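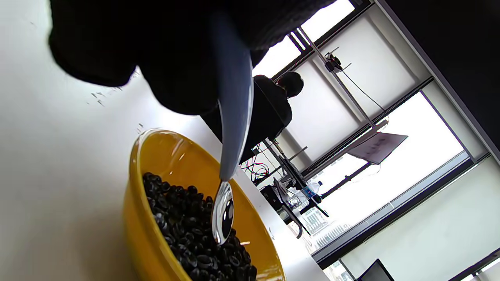 図3 匙先が粒の山に入った状態。金属スプーン、黒手袋、黄色ボウル。手先カメラ視点。

論文集 > 技術報告 > Sendero 手先装置の保守 > 4.2節
本文 図一覧 付録 引用 コメント

4.2 すくい作業セルの設置と日常点検

セルの構成は前節のとおり。作業台、手持ちグリッパ Sendero、手先カメラ、記録用PC。ここでは設置手順と、運用中に出た不具合への対処をまとめる。対象はすくい作業のみ。把持単体の評価は5節。

台は白系の平天板。固定治具は使っていない。ボウルを動かないように留めると匙が縁に当たったときの力が逃げず、爪側の取付ねじに負担がかかった。初期の構成ではこれで爪の平行がずれた。以後ボウルは置くだけ。位置ずれは許容し、各試行の開始前に手で戻す。戻す位置の目印なし、目視。再現性の点では弱いが、学習用の記録としてはばらつきがあるほうが都合がよい。

カメラは手先側に固定で、傾きは装置の姿勢にそのまま従う。図3のように水平が大きく崩れる場面も多い。姿勢補正は記録時にはかけず、後処理でIMUの値から行う。補正を記録側に入れた版も試したが、遅延が増えたので戻した。カメラブラケットは Otow の汎用品。締めすぎると割れる。トルクドライバ必須。

窓側の光が問題になる。図3では窓がほぼ白く飛んでいて、匙の凸面とボウルの縁にも光の反射が出る。自動露光のままだと背景に引っ張られ、ボウル内の黒っぽい粒が潰れる。露光は手動固定とし、天板ではなくボウルの内側で合わせる。合わせ直しは朝と昼すぎ。ブラインドを下ろす案もあったが、外光の変化を含めた記録が欲しいため開閉は指定しない。

グリッパの点検は次の順。まず電源を切る。爪を全開にし、爪面の粉と油分を乾いた布で拭く。次にケーブルの根元。ここは必ず指で触って確かめること、見ただけでは被覆の浮きがわからない。続いて爪の平行を隙間ゲージで見る。最後にカメラの締め付けを確認しする。全部で30分。慣れれば半分くらいで済むが、急ぐとケーブルを飛ばしがち(筆者は2回やった)。

爪面のゴムは消耗品。累計500回超のすくいで角が丸くなり、細い柄が開閉のたびに回るようになった。症状としては、すくう途中で匙の面が傾き、粒がボウルの外へ落ちる。制御側の調整でごまかせそうに見えたが、握り力を上げると今度は柄が爪の先へ滑り出る。ゴム交換で解消。接着は Hervieu の両面シートを使用、貼り付け後は一晩置く。待てずに動かした個体は端からめくれた。

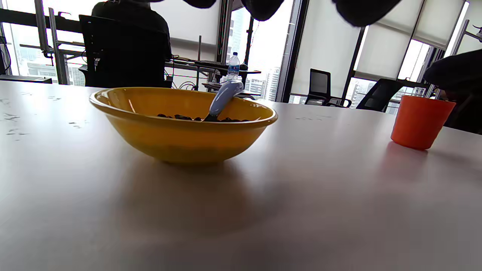 図4 作業台上の配置。黄色ボウルに水色の柄、右に橙赤色のカップ。上端の暗いぼけた部分はグリッパ。

配置について補足。図4ではボウルの奥の縁に柄が立てかかっている。柄の丸い端が右上を向くこの置き方は、上から挟むときの接近角が取りやすい。柄が縁より下に沈むと爪がボウル内壁に当たる。当たったら即中断、爪の平行を再確認。カップとの間隔は爪の全開幅に余裕をみて決める。狭いと柄をつかみに行く途中でカップを押す。カップは軽く、倒れると天板の外まで転がる。

画面上端へのグリッパの写り込み(図4)は残した。トリミングすると視野が狭くなり、近接時に手先と対象の位置関係が読めなくなる。ただし写り込みの位置が前日と違う場合はカメラがずれている。較正をやり直す前にブラケットのねじを見ること。Cikville での運用では較正やり直し23件のうち大半がねじの緩みだった。較正そのものが狂っていた例は少ない。詳細は付録B。

天板の汚れも一応書いておく。図3、図4とも灰色や暗い色の点と薄い汚れが天板に見える。物体検出では小さな点が粒と誤判定されることがある。拭き取りは一日の開始時のみ。試行ごとに拭くと作業が進まない。誤判定は面積のしきい値で落とすが、しきい値を上げすぎるとこぼれた粒まで消えるので注意。こぼれの計数に使うマスクは別に用意した。

未解決なのはケーブルの取り回し。手首をひねる動作で根元に曲げが集中する。らせん管を巻いて延命しているだけ。コネクタを後方に移した試作を10月に組んだが、重心が後ろに寄り、操作者から持ちにくいとの声。現状は元の位置のまま、予備ケーブルを常備とした。試作の寸法は付録Cに載せてあるが、重量バランスの測定はまだグリパ単体のみで、カメラ込みの値はない。

コメント

mk_lab
ゴム交換の目安、助かります。うちは握り力を上げる方向で粘って失敗してました。両面シートの厚みはどれくらいですか。

Baptiste Gautier
厚みは付録Aの部品表にあります。厚いほうを選ぶと全閉位置が変わるので原点出しをもう一度。

とおりすがり
「確認しする」誤字。あと露光を固定したときのゲインも固定ですか？本文から読めなかった。

Baptiste Gautier
固定です。次の版で追記します。誤字も直します。

hozen_note
ケーブル根元、うちもまったく同じ場所で断線。らせん管は端をテープで留めないとずれてきますよ。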